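This site uses cookies to remember your settings. Accept Manage preferences
Search jobs, people, pages...
Reading time: 7 min

Come and run our sample room (part-time, with a lot of plants)

Hello! I'm Najwa Smadi, and I look after the seed and soil side of things at Nimri, a small testing lab for growers. We're looking for a sample room coordinator, and I wanted to write this ad myself because the last one we put out was so stiff that I wouldn't have applied to it.

Growers send us seed lots, leaf cuttings and bags of dirt, and we tell them what's in there – germination, nutrients, the usual diseases. Up to 232 parcels come through the door in a busy week. Every one of them has to be opened, logged, labeled, split and passed on to the right bench, and the person who does that pretty much decides how everyone else's day goes. When it's done well I hardly notice it. When it's done badly I spend my afternoon on the phone with a tomato grower who would like to know where his seedlings went.

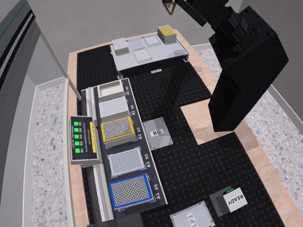
Wilma Martens has had the job until now and she is leaving us in January to go back to school (we're thrilled for her and also a little heartbroken). She'll overlap with you before she goes, so you won't be dropped in cold. Her system of colored tags makes perfect sense after a week or so, and if you'd like to replace it with something better, go ahead! She won't mind. She told me to put that in.

What your days would look like

Mornings are parcels. The van from the Prendow depot gets here early and you'd want to be through the perishable stuff before lunch, leaf samples first, then soil, then seed, which can wait. We log everything in a program called Tetier. It's a bit old-fashioned, but it does what it should and you can learn it in an afternoon. Afternoons are quieter: answering growers' emails, chasing missing forms, weighing out soil for the drying oven, ordering bags and labels before we run out of them. There's also a seed archive of 1000 packets that badly needs sorting, and I'd love for someone to take that on slowly over the winter with the radio playing.

You'd report to me, and you'd sit near Samer Harb, who handles billing and will become your favorite person the first time a form shows up with no name on it.
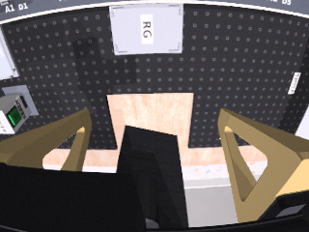 Who I'm hoping to hear from

You don't need a science degree. Wilma came to us from a garden center, and I started out in a post office, so we're not fussy about that. I'd like someone who has neat handwriting (or is willing to print), who doesn't mind dirt under their nails and who will tell me when something's gone wrong, preferably before I find it myself. Being kind on the phone helps a lot, as growers tend to call when they're worried about a crop.

You should be able to lift a full crate of soil with a colleague. If lifting is a problem for you but the rest sounds good, write to me anyway and we'll talk about how to split the work.

A second language would be lovely. Many of our customers around Bukance would rather talk in Arabic, and right now those calls all land on Fouad Sayegh, who has his own work to do.

Hours, pay and so on

- Part-time, mornings plus 2 afternoons a week. You can pick which ones, within reason.
- Hourly pay, same scale as the bench staff. I'll send the scale to anyone who asks, before you apply if you want.
- Paid vacation, and we close completely over New Year's.
- Free parking behind the building, and a covered rack for bikes.
- All the leftover seedlings you can carry home. I have seven pepper plants on my kitchen windowsill and I don't even like peppers that much.

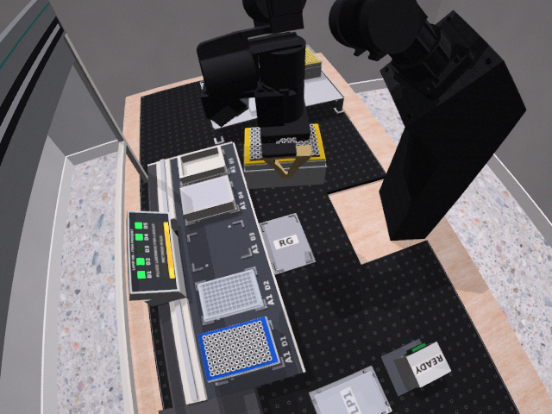 How to apply

Send me a short letter by 7th October. One page is plenty. Tell me about a time you had to keep a lot of small things straight, at work or at home – running a household counts, so does a church rummage sale. A résumé is nice if you have one handy, but please don't lose a weekend over it.

Nabil Smadi (yes, we're related, he's my cousin) will read the letters with me, and we'll write back to everybody. If we'd like to meet you, we'll ask you over for coffee and a couple of hours in the sample room with Wilma, and we pay for that time. Wear shoes you don't care about.

Questions are welcome before then. Call the front desk and ask for Najwa, or leave a message with Samer if I'm out in the greenhouse.

Get new job openings by email. Enter your address Sign up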